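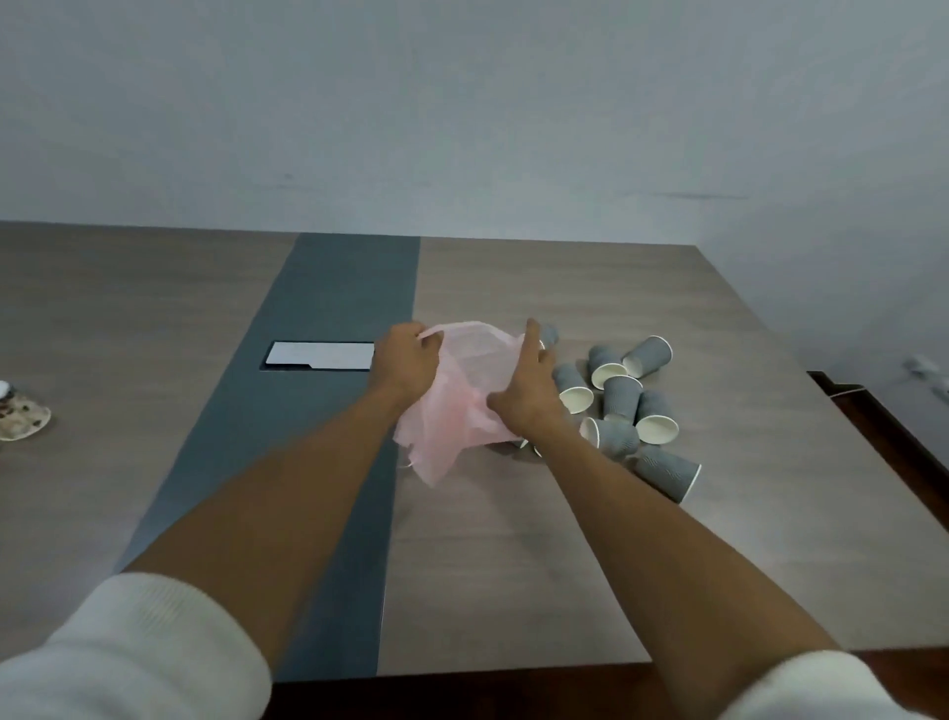
粉色薄塑料袋，旁边是一次性纸杯

搜索社区问答　请输入关键词　热门：搬家押金 宽带移机 旧衣回收

办公室茶水间垃圾分类，喝过的纸杯到底扔哪个桶？

提问者：楼道口的风

求助，急。我们公司在Ruvutville那边一栋老写字楼，整层29个人，刚换了物业，叫Oltico。新物业第一件事就是把原来的大黑桶撤了，换成一排四个小桶，贴的标签还是英文缩写，看得人头大。

现在问题最大的是纸杯。开完会一堆一次性纸杯，有人说是纸，扔可回收。有人说里面有一层膜，不算纸，得扔其他垃圾。还有人直接连茶叶带水一块儿倒进去，桶底下全是汤，保洁阿姨昨天发火了，说再这样不收。

我是行政，什么都找我。群里吵了一上午没结果。想问：
1、喝过的纸杯算什么垃圾？没用过的呢？
2、茶叶渣、奶茶珍珠这种怎么弄
3、薄塑料袋（买早点那种）能不能扔可回收
4、有没有什么办法让大家真的照做，贴纸条没用，贴了三张了

物业给的说明就一页A4，写了等于没写。我打过电话，说让我们“参照当地规定”。当地规定我也搜了，Judumbridge那边和我们这边写的还不一样，两个地方就隔一条河。

补充一下，预算基本没有，领导批了200块。别推荐那种智能垃圾桶了谢谢。

发布于2019年2月

半糖去冰

喝过的纸杯扔其他垃圾，别纠结了。我们这儿就这么扔的。塑料袋也是其他。

老仓库管理员

楼上说得对但是太简单，我多写几句，手机打字有错别字见谅。

先说纸杯。一般的纸杯内壁有淋膜，就是那层防水的，多数再生纸厂不爱要，因为纸和膜分不开。再加上喝过，有茶渍奶渍，更没人收。所以大部分地方归到其他垃圾（有的叫干垃圾）。但是！有些地方有专门收纸杯的点，冲一下、叠起来、单独放，人家是要的。你得问清楚你们楼的清运车最后拉去哪儿，别问物业前台，前台不知道，问开车的师傅。我们以前问了三回前台，三个答案，问师傅一句话就清楚了。

没用过的纸杯为什么要扔？？留着下次开会用。压扁的、掉地上的，跟用过的一样处理就行。

茶叶渣、珍珠：湿的，归厨余。重点是先沥水。弄个带滤网的小桶放水池边上，十几块钱一个，水走下水，渣留下。珍珠别冲下水道，会堵，我们堵过，通一次比你那200块贵多了。

薄塑料袋，早点袋那种，又薄又油，其他垃圾。干净的超市袋子可以攒起来套垃圾桶用，不用特意去卖，没人收的，太轻。

旧规定和新规定不一样很正常。你人在哪栋楼就按哪栋楼的来，河对面的别管它。

至于怎么让人照做。我们仓库加办公室也折腾过，经验就几条：

桶别放一排四个。会议室只放一个，专收杯子。人开完会是顺手一扔，脑子已经在下一件事上了，不会站那儿看标签。

标签别写“可回收物”，写东西的名字，“纸箱、报纸、饮料瓶”，字大点。最好直接拿个实物粘桶盖上，洗干净的瓶子用胶带一缠，丑是丑，管用。

倒水的地方要在扔杯子的地方前面。顺序反了就一定有人连水扔。我们挪了一下水桶的位置，大概一个礼拜桶底就干了。

个人工位的小垃圾桶撤掉一半。会有人骂，过一阵就不骂了。

还有，跟保洁阿姨商量着来，她最清楚哪个桶总出错。别光在群里发通知，群里发通知最没用。

差点忘了，套袋问题。厨余桶的袋子要厚一点的，两层薄的不如一层厚的，漏过一次你就懂了，电梯里味儿三天散不掉。

灰鹭不吃鱼

换个思路，别用纸杯了。

我们公司去年11月开始不摆一次性杯，每人自己带杯子，会议室柜子里放了13个陶瓷杯给客人用，牌子是Riis，挺沉的，不容易碰倒。前两周有人抱怨，来客人谁洗杯子确实吵过一阵，后来定了谁约的会谁洗。现在还行吧。

纸杯用量少了，桶里东西一下子少好多，分不分都没那么烦了。不过你29个人，客人多的话杯子可能不够，买之前先看看一天来多少客人。便宜杯子二手市场最多10块一个，200块能凑一批。

缺点：水池边老有没洗的杯子泡着。这个没解决，谁有办法也告诉我。

纸杯分类我不懂，参考楼上。

评论

路过的番茄：问师傅这招好使，刚去问了，我们楼的纸杯真是单独收的，白扔了一年

不想起名：珍珠堵下水道+1

楼道口的风：谢谢各位，滤网桶已经买了，先把会议室的桶改成一个试试。杯子的事要跟领导申请，等批

三号窗：四个桶的标签能不能发一下，我们也是Oltico，说明那页A4都没给我们

半糖去冰：怎么没人采纳我的，我第一个答的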